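Section 4: Your first wool wash

Okay, the Wollis is level, the hose is on and you've run the empty rinse from Section 3. Now for the part I bought mine for, which is sweaters. I've been using the Wollis with the Cindutard drying rack for a couple of winters now and these are the steps I follow every time (the booklet in the box covers most of this in one tiny paragraph, so I've stretched it out a bit).

Before you start

You'll need wool soap, a big towel, the mesh bag that came with the machine and a flat spot to dry things. Set aside a morning. I usually do mine on a Saturday, with the radio on.

1. Read the care label. If it says dry clean only, stop there and leave that one out.

2. Close every zipper and button, and turn the sweater inside out. Check the cuffs and hem for loose ends and tuck them back through with a blunt needle. Don't snip them!

3. Sort by color. Reds go with reds, at least for the first few washes, and anything with white trim gets a color catcher sheet thrown in.

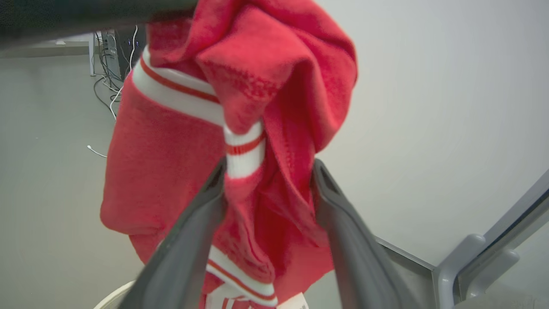 Red knit with white ribbed bands - color catcher for this kind.

4. Put the sweater in the mesh bag and lay the bag flat in the drum. One heavy sweater or two thin ones per load. The display shows the weight in grams once you shut the lid, and my thickest cardigan comes up as 935, which the machine handles fine on its own.

5. Measure out the soap. I use Flundwood wool soap and the cap has lines on it, so go by the lowest line for a single sweater. Pour it in the left tray, never straight onto the wool.

6. Turn the dial to Wool. The screen will say 34, and that's minutes, not the temperature (I got that one wrong and sat there puzzled for quite a while).

7. Press and hold the Spin button until you see 200. Mine starts up on a higher number every time, so I check it every time.

8. Press Start.

Caution: Don't add cold water by hand in the middle of a cycle. A sudden change in temperature is rough on wool, and you can end up with felt.

Note: If the machine stops and beeps twice, the bag has probably bunched up on one side. Open the lid, spread it out again and press Start.

9. When it's finished, lift the bag out with both hands underneath. Wet wool is heavy and it stretches if you hold it by the shoulders.

10. Roll the sweater up in the towel, press down along the roll, then lay it on the rack and pat it into shape. The Meireles mesh top fits over the Cindutard rack if yours has the wide bars - clip it at all the corners first. Turn the sweater over once the top side feels dry, and keep it away from the radiator.

Cleaning the soap tray is in Section 5.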